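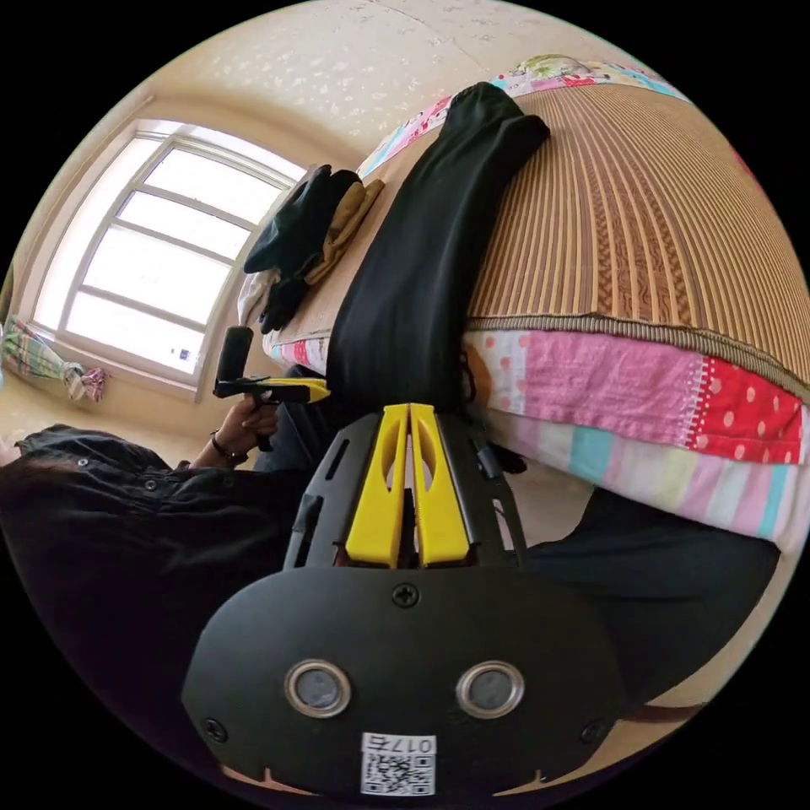 Abb. 5.1 Bett mit gestreifter Flechtmatte als Legefläche, darauf ein längliches schwarzes Textil

5 Legeflächen und Faltvorbereitung

Lernziele
Nach der Bearbeitung dieses Kapitels können Sie
– geeignete und ungeeignete Legeflächen im Wohnbereich unterscheiden,
– ein Textil vor dem Falten ausrichten und glätten,
– die Bezugskante eines Faltvorgangs festlegen,
– die Faltfolge für lange, schmale Wäschestücke angeben.

5.1 Einführung

In der gewerblichen Wäschepflege wird auf genormten Tischen gelegt. Im Privathaushalt und in Wohngruppen steht ein solcher Tisch selten zur Verfügung; gearbeitet wird auf dem Bett, dem Esstisch oder einer Kommode. Die Arbeitsfläche beeinflusst das Legeergebnis erheblich. Maßgebend sind Größe, Nachgiebigkeit, Reibung und Höhe.

Ein Bett bietet von allen üblichen Möbeln die größte zusammenhängende Fläche. Nachteilig ist seine geringe Höhe, die bei stehender Arbeit zu einer gebeugten Haltung führt. Längere Legearbeiten am Bett werden daher im Sitzen ausgeführt. Die Matratze gibt außerdem unter Druck nach, sodass sich Falten mit der flachen Hand nur unvollständig ausstreichen lassen. Eine aufgelegte Matte verteilt den Druck und verringert diesen Nachteil.

5.2 Geflochtene Unterlagen

Matten aus Pflanzenfasern werden in warmen Regionen als Schlafauflage verwendet. Als Legefläche haben sie zwei Eigenschaften, die für dieses Kapitel von Bedeutung sind.

Reibung: Glatte Geflechte lassen das Textil beim Ausrichten leicht gleiten. Dünne Synthetikstoffe können dabei verrutschen und sind an einer Ecke zu fixieren. Grobe oder beschädigte Geflechte ziehen Fäden und scheiden für Strickwaren aus.

Orientierung: Streifen und Einfassungen bilden ein sichtbares Raster. Auf der Matte in Abb. 5.1 wechseln hell- und dunkelbraune Streifen ab, der Rand ist dick eingefasst. Das schwarze Textil liegt schräg zur Matte. Vor dem ersten Faltschritt wird ein solches Stück gedreht, bis seine Längsachse parallel zu einem Streifen oder zur Einfassung verläuft. Diese Linie heißt im Folgenden Bezugskante.

Merksatz: Erst ausrichten, dann glätten, dann falten.

5.3 Lange, schmale Wäschestücke

Zu dieser Gruppe zählen Hosen, Schals und längliche Stoffbeutel. Die Faltfolge ist einheitlich:

1. Stück in voller Länge auflegen, Taschen leeren.
2. Längsachse an der Bezugskante ausrichten.
3. Von der Mitte zu den Enden glätten.
4. Einmal längs falten, Kanten aufeinanderlegen.
5. Quer halbieren, bei Bedarf ein zweites Mal.

Beim Querfalten wird das freie Ende zum fixierten Ende geführt, nie umgekehrt. Ist das Stück länger als 75 cm, empfiehlt sich das Greifen mit beiden Händen an den Ecken, damit die Längskanten nicht auseinanderlaufen. Bei dunklen Stoffen sind Nähte und Faltkanten schwer zu erkennen; hier ist für seitlich einfallendes Licht zu sorgen.

Die Bezeichnungen folgen dem Legeschema nach Hughes (2000), das in Kapitel 17 vollständig wiedergegeben ist.

5.4 Begriffe

Bezugskante: sichtbare Linie der Unterlage, nach der das Textil ausgerichtet wird.
Legefläche: ebene Fläche, auf der ein Textil ausgebreitet und gefaltet wird.
Fixiertes Ende: Ende des Textils, das während eines Faltschritts seine Lage beibehält.

Der folgende Abschnitt behandelt das Glätten auf nachgiebigem Untergrund.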